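Chapter 7
Trays, Linings and Corner Posts

7.1 Scope of the chapter

Chapter 6 dealt with fixed benches and the cabinets that stand behind them. The present chapter covers work areas that are set up on a surface and later taken down again: the ground sheet, the tray, the lining inside the tray and the upright posts at its corners. Lids and covers are left to Chapter 8.

By the end of the chapter the reader should be able to choose a tray for a given task, fit a lining, check that a post is upright, and record the layout on a standard plan.

7.2 Terms

Ground sheet. A sheet laid over the bench or floor before anything else is placed. It protects the surface underneath and gives a plain background against which small parts can be found. Black plastic is common. It shows pale dust and offcuts clearly but hides dark screws, and a grey sheet is preferred where dark fixings are in use.

Tray. A shallow container with a floor and a raised rim. In this book a tray is called large if a worker can't reach the far rim from one side without leaning over the near one.

Lining. Any loose or fitted layer placed on the floor of the tray. Linings may be fabric or plastic. A fitted lining is cut to the floor and lies flat. A loose lining is larger than the floor and will crease.

Post. A pole rising from or beside a corner of the tray. Posts carry covers, lamps, labels or lines, depending on the task.

Foot. The part on which the lower end of a post bears. Where the foot grips the rim as well as supporting the post, it is called a clamp.

7.3 Order of work

The parts are placed from the bottom upwards. The ground sheet goes down first and is smoothed from the centre towards the edges. It should extend at least 100 mm beyond the tray on every side. The tray is set on the sheet and turned to its final position before any post is attached, as a tray with posts is awkward to turn and tends to drag the sheet with it.

The lining follows. At the Plekstead workshops loose linings were used for many years and were shaken out at the end of each shift. The later Podthorpe method uses a fitted lining held under the rim. Both are still met with. A loose lining is quicker to change; small parts settle in its folds, and the count at the end of a job takes longer. In a trial at Podthorpe 1371 small parts were laid out on loose linings and counted back in, and 91 had to be recovered from creases after the first count.

Posts are fitted last, beginning with the corner furthest from the worker. Each is checked against a plumb line from two directions at right angles. Posts set at a slant on purpose must be marked as such on the plan, with the angle given from the vertical.

7.4 Surfaces nearby

Cabinet tops close to the tray are part of the work area for planning purposes, whether or not they are meant to be used. Items put down there during a task are often left off the plan. The Lilluser plan form has a separate box for them. The older Kobzar form does not, and a note should be added in the margin.

7.5 Reading a layout

Before starting the exercises the reader should practise identifying the parts named in 7.2 in layouts seen from different heights. Rims and posts that are parallel or upright will often look slanted from a position close to one corner.
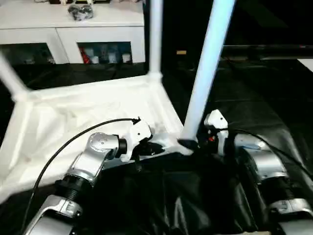

Post angles should therefore be taken at the tray with a plumb line and entered on the plan in whole degrees.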